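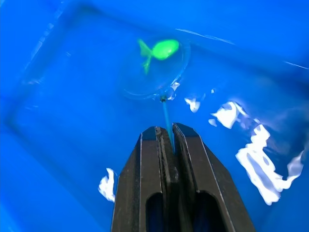
How often should you go round a house and garden checking the water?

Once a week while the weather's warm, once a month in winter, and any time somebody new starts with you who can walk.

Water round, home and garden
Done by: Pushpa Tiwari, childminder, Virnham
May 2018

I've been minding children for 17 years and I've done a sheet like this for nearly all of them, first in an exercise book and now typed up so that the other minders in our group can pinch it. Please do pinch it! Change whatever doesn't fit your house. I've left my own comments in under each check, mostly so I can see next time what I said I'd do and didn't.

Marks are OK, FIX (do it this week) or STOP (children don't go there until it's sorted).

FRONT AND SIDE OF HOUSE

1. Side gate shuts and latches by itself
FIX. It shuts, but if you let it go gently it rests against the post and looks latched when it isn't. I opened it as far as it goes, let go, then opened it a hand's width and let go, and it's the second one it fails. Try yours both ways. The hinge is a Tusto spring one and there's a screw to tighten it, somewhere under the paint.

2. Nothing to climb on near the gate
OK, once I'd moved the recycling box. It creeps back there every collection day and I'm the one who puts it there, so no good grumbling.

3. Drain covers in place and flat
OK. The one by the kitchen wall rocks a bit when an adult stands on it but doesn't lift. I've put it down to look at again.

4. Buckets, watering cans and mop pails empty and upside down
FIX. Found one behind the bins with rainwater and a leaf in it. This is the check I fail most often and it's the easiest one on the sheet. A toddler can get into trouble in a few centimetres of water and not make a sound about it, so a forgotten bucket is every bit as much my business as the pond is.

BACK GARDEN

5. Water butt lid locked
OK. Ours is the big square tank sort and holds 1,000 litres, which sounds lovely until you think about who might want to look inside. The lid is a Jarurik with a child catch, and I pull up on it with both hands to be sure. If your lid just sits on, strap it down.

6. Water butt stands level and doesn't rock
OK. I lean on it from the front and from the side. The slabs underneath have settled a little since last year (I think it was all that rain in the winter) but there's no wobble yet.

7. Pond cover fixed all the way round
STOP until Saturday. The pond was here when we bought the house, 3,000 litres of it according to the man who relined it, and I'd have filled it in years ago if I hadn't been outvoted. It has a steel grid on top which is meant to take a grown-up's weight. Two of the clips on the far side have rusted through. The grid still feels solid, but "feels solid" isn't good enough for me, so the whole back half of the garden is shut off and we're using the patio. New clips are on order from Þorgeirsson, who made the grid.

8. Grid stays above the water when the pond is full
OK. Do look at this after heavy rain. A cover that dips under the surface in the middle is no cover at all for a small child.

9. Pond fence and its gate
OK. The key is on the high hook in the kitchen. I checked for gaps at the bottom where next door's dog had been digging and somebody has filled them in very nicely with bricks. Thank you, next door.

10. Paddling pool emptied, dried and put away
OK. Away in the shed, still folded from last summer. When it does come out, it gets filled after the children arrive and emptied before lunch, and I don't leave it standing "for the afternoon". If the phone rings, it rings. I also rinse it round with washing-up liquid before it goes away, or it comes out smelling like the canal.

WATER PLAY

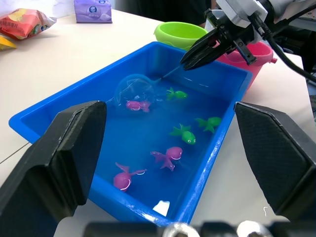 11. Tubs and trays checked before filling
OK. I run my hand along the rim and round the base of every tub for splits, then give it a push once it's full to see whether the table moves. Ours go on the low table, legs locked, on the flat part of the patio. People relax about a tub when it's up on a table, I've noticed. A bright blue one with pink and green toy fish in it and a little net to catch them with is about the most inviting thing you can put in front of a two-year-old, who will be up on a chair and leaning over it the minute you look round. So chairs go away before the water comes out, and I stay within arm's reach the whole time, same as I would for the pool. No popping in to get the towels. Towels first!

12. Toys that go in the water
FIX. Anything hollow with a hole in it gets squeezed over the sink, and if black bits come out it goes in the bin. I lost a duck and a small boat this time. Check for cracked edges too, and for little parts that pull off. Nets want a look where the handle joins on, that being where they tend to go.

13. Floor round the play area
FIX. The patio gets slippery on the shady side. I scrubbed it in spring and it's green again already. For now the wet play has moved over to the sunny end, with a hat rule, and I'll scrub it again at the weekend if my back lets me.

14. Water changed between groups and tipped away at the end
OK. It goes on the tomatoes. The older ones like doing this with the small cans, and it means I end up with everything empty and everybody tired, so I've no complaints.

INDOORS

15. Bathroom door can be opened from outside, bath empty
OK. I tried the lock with a coin. The bath plug lives on top of the cabinet. Mine are all past the age where they'd turn on a tap for fun, then I wrote that sentence and remembered who's starting on Monday, so the plug stays up there.

16. Hot tap not too hot
OK. The mixing valve was serviced in the spring. I still hold my wrist under it for a bit, the way my mother did.

17. Toilet lids down, utility room shut, mop bucket empty
OK, OK and OK. I'd like this written on my gravestone.

THINGS I'D LIKE THE OTHER MINDERS TO THINK ABOUT

Go round on your knees at least once. I mean it. I felt very silly crawling along the side path, but I found the gap under the old gate that way, and you'd never have seen it standing up.

Do it at a different time of day as well. My garden at nine in the morning with nobody in it is a model of good order. At half past three, with parents coming and going and the side gate being opened every few minutes, it's a different place altogether. Both of my near things with the gate were at pick-up time, when there were more adults about than at any other point in the day and we all thought another one of us was watching. Now I say out loud who's got the children. "I've got them." "You've got them." Parents laughed at first and now they say it too.

Keep the old sheets. When I looked back through mine, the pond clips had been marked "a bit rusty, keep an eye" three times running, and I hadn't kept an eye at all, I'd just copied the words out again. If you've written the same comment twice, treat it as a FIX.

And renew your first aid, please. Mine's due before the summer holidays and I've booked the Saturday one at the hall in Virnham. There are places left if anybody wants to share a lift.

Still to do: tighten gate spring, fit pond clips when they come, scrub patio, look at kitchen drain cover, find out where that bucket behind the bins came from.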